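Labs should keep their boring cultures

May 2, 2025

Quick one between meetings, so forgive the state of it.

We are throwing out the starter collection. Not all of it. The "inactive" part, as the email calls it, meaning anything no one has asked for in 10 years. Sourdough isolates, brine yeasts, a whole drawer of lactic acid bacteria from village dairies around Follden. 200 vials. The freezer is old, the power bill is real, and there's a new sequencer that needs the floor space.

I think it's a mistake and I want to say why before it's done.

First, the argument for it, because it isn't stupid. We have the genomes for most of the good ones. Storage costs money every single day and brings in nothing. Students want to publish, and you can't publish on a vial that sits there. Bartosz Dudek made this case at the department meeting in December and made it well. He said a culture collection that isn't used is a museum, and we aren't funded as a museum. People nodded. I half nodded.

But a genome is not a culture. You can't make cheese with a file. You can't check an old acid curve against a file either, and old acid curves are wrong more often than we like to admit. When the Plindach pickle work had to be redone, the gene calls were fine. It was the growth data that was off, somebody had used the wrong salt level in the write-up, and the only way to sort it out was to thaw the original strain and run it again. Took 5 days. Without the vial it would of been a retraction, or worse, no retraction and everybody quietly citing a bad number.

Second thing. "No one asked for it" is a terrible measure. Who would ask? The catalog was never put online. It's a green binder, then a spreadsheet, then a different spreadsheet with half the columns renamed. I've worked in this building a long time and I found out about the Sestanau rye starters by accident, looking for something else. 7 isolates, lovely labels, all Czesław Tokarz's handwriting. He drove out there himself and got them from bakers who have since closed up shop. You can't go back and collect those. The bakeries are a phone store and a parking lot.

Which brings me to the money. Everybody says collection, singular, like it's one big cost. It's a freezer, some liquid nitrogen, and a part of one technician's week. Compare that to what we spend on kits that expire in the box. I'm not going to put figures here because I dont have the final ones and someone will write to me. But walk past the cold room and look at the shelf of expired kits. Go on.

Also, and this is the part that bugs me most, food microbiology used to be proud of slow stuff. Keeping a strain alive, passing it on, knowing how it smells on day three. Now a grant panel wants "platform" and "pipeline" and we all learned to write like that, me included. Fine. But the pipeline needs something to go in the front end.

What I'd do instead: freeze-dry the lot. Dried ampoules don't need the big freezer, they last decades if sealed right, and a backup set could go to another institute. Yes it takes work up front. Some won't survive drying, so keep those few cold. Then put the list online, a plain list, name and source and year.

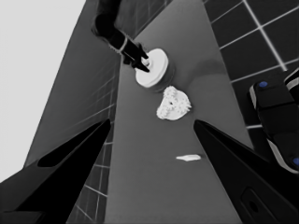 And give it a proper trial after that, a few years with a catalog people can find. If still nobody wants a brine yeast from Follden then ok, I'll carry the box to the autoclave myself. Comments to me by email please, not in the corridor, I forget corridor ones.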